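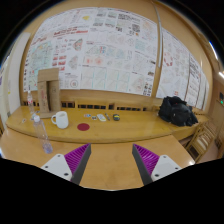 The long table, with two plastic bottles, the cardboard box and part of the poster wall behind.

The Table at Nondent
Gallery page 3
Put together by Chaltu Bogale, 5 July 2022

Our shared workroom at Nondent has one table that everybody ends up at. It's on the second floor, past the coat hooks, at 181 Fladeder. I've been posting pages of photos from the building for a while, mostly hallways and windows, and several people wrote to ask for more of the workroom. So this page is the table and the ordinary things that sit on it.

The pictures are all from one visit. I kept the captions short and put the rest of what I wanted to say in between. If you only want the pictures, scroll.

About the table

The main table is wood with a glossy, honey-colored finish. It was in the room when we took the lease. The previous tenant was a small print shop called Guduvov, and they left it because it wouldn't go down the stairs in one piece. We never found out how they got it up. There is a second wood surface in front of it that sits a little lower, and most people use that one for elbows and laptops and keep the back one for everything else.

The finish shows every reflection. In the afternoon you get bright streaks across it and you may have to move your chair. We talked about a tablecloth last October and decided against it, as a cloth slides around and gets coffee on it. A wipe with a damp rag takes care of most marks. Please don't use the spray from under the sink. It's for the windows and it leaves the wood sticky.

The wall behind the table is covered in posters. People ask if they can add one. Yes, if there is space, and use the putty in the drawer. Tape pulls the paint off.

Bottles

There is always water on the table. The tap in the workroom is slow and the kitchen is a floor down, so people bring bottles up and leave them standing. They are all clear plastic with white caps and they all look alike once they have been there for an hour. I have picked up the wrong one more than once.

A marker lives in the cup by the door. Put your initials on the cap when you set a bottle down. A bottle without initials gets emptied and put in the bin at closing, which is 10 in the evening on weekdays. If yours had something left in it, sorry, but that is the rule and it's been on the door since we moved in.
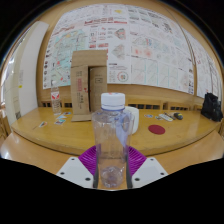 The bin for plastic is the tall one next to the copier. Drain the bottle first, even if it's only the little pool that stays at the bottom, and put the cap back on. The building picks up mixed plastic and the caps can stay with the bottles. Labels can stay on too. I asked, and they said it makes no difference on their end.

Some of the empties get a second use before they go. The Hidayat drawing group takes them for still-life evenings, because clear plastic is hard to draw and they like that. You have to get the reflections right and also whatever is showing through from the other side. If you want to save bottles for them, rinse them, leave them upright on the shelf over the copier and don't crush them. They can use 100 of them a season without any trouble, they told me, as the older ones get dented and go in the bin.

The box

The brown cardboard box has been on the table so long that people put things down around it as if it were part of the furniture. It's corrugated board with some red and black printing on it, and it stands open. Boxes come up from deliveries, get opened on the table, and then somebody finds a use for them. This one has been a mail holder, a stand for notices and a sort of screen between two people who both wanted to work at the same end.

I have nothing against it. It does take up the good part of the table, and when it's opened out with a flap sticking up you can't see who is sitting behind it. If anyone wants it for moving or for shipping something, take it. There will be another one within the week.

For boxes in general – please flatten what you don't need and stand it behind the copier. Loose flat pieces left on the table tend to get cut on, which is fine, but then the knife goes through and marks the wood. There is a proper cutting mat in the second drawer.

Cards and stickers

The small, colorful squares lying on the table come up in almost every message I get, so I'll answer here. People leave them out to be looked at and passed along. Some are printed by members and some come from events. It started with a stack that Guduvov left behind in a cabinet, test prints mostly, and after those ran out people began bringing their own.

How it works is simple. If a card is lying flat on the table, you can have it. If it's in an envelope or in somebody's notebook, you can't. Leave one when you take one if you have any, and if you don't, bring one another time. We don't keep a list.

Please stick them on your own things only. The wood is off limits and so is the copier. Getting one off the copier lid took me most of a lunch break and a lot of cooking oil.

They do get scattered. A draft from the door is enough to send the light ones toward the edge, and I usually find a few under the table when I sweep. If you're the last one out, push them back from the edge and close the window by the sink.

Mugs and coasters

We have a plain white mug for each regular, more or less, and they migrate. Wash your own, and if you find one on the table with nobody near it, wash that too. The dishwasher downstairs belongs to the office on the first floor and they'd like us to stop using it.

The coaster is red and round. We had a set, in different colors, and the others went wherever coasters go. I've ordered replacements from Fladeder Home on the ground floor and was told to expect them when I see them. Until then, use the coaster for whatever is coldest.

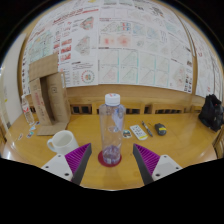
Hot drinks are less of a worry than you would think. The finish on the main table has held up well against mugs and the only ring I know of came from a vase. Cold bottles are worse in summer because they sweat, and the water runs underneath and sits there. A folded paper towel works if the coaster is taken.

The small stuff

The right-hand end of the table is where pens, remotes and computer bits collect. I've given up trying to change that, so I'd rather have it be a known place. If you're looking for something small, look there before you write to me.

A few notes on things that get asked for:

Remote control. The white one with the small dark buttons should stay on the table. It has gone home in a bag twice that I know of. Spare batteries are in the top drawer, left side.

Mouse. The black mouse with the yellow label on its back may be borrowed by anyone in the room. Put it back when you pack up, and switch it off underneath.

Pens. Take one, leave one. I don't chase pens.

Loose cables. They go in the basket under the copier. Anything still there at the end of the season goes to the repair evening.

Anything with a name on it. Leave it where it is, or put it in the found drawer if it looks like it'll get knocked off.

Clearing up

We clear the table properly on the first Tuesday of the month. Everything comes off, the wood gets wiped and then waxed if anybody has remembered to buy wax, and then things go back on. It takes less than an hour with two people. The table looks very large with nothing on it and I always think we should leave it like that. By the next morning there is a bottle on it again.

If you'd like to help, come by at six. Bring a rag, as ours are past it. There's usually soup afterward at the place on the corner.

What isn't on this page

I left out the shelves, which are getting a page of their own, and the posters, which deserve better light. A couple of people asked for a close view of each poster with the name of whoever made it. I'd like to do that but I don't know who made most of them. If one is yours, or you remember who brought it in, write to me with a rough description and where it hangs.

Earlier pages are the stairs and hallways (page 1) and the windows on the street side (page 2). Both are linked from the Nondent front page. The windows page had two pictures in the wrong order and that has been fixed.

Using the pictures

Members can use these for notices and newsletters without asking. Anybody else, please send a note first and say where they will appear. I can send larger files, though not quickly.

Corrections are welcome, especially about the print shop years. I only know what was passed on to me with the keys. Messages go to the workroom address and I read them when I'm in, usually at the lower end of the table with my back to the window.

– Chaltu Bogale, Nondent workroom

Next page: The shelves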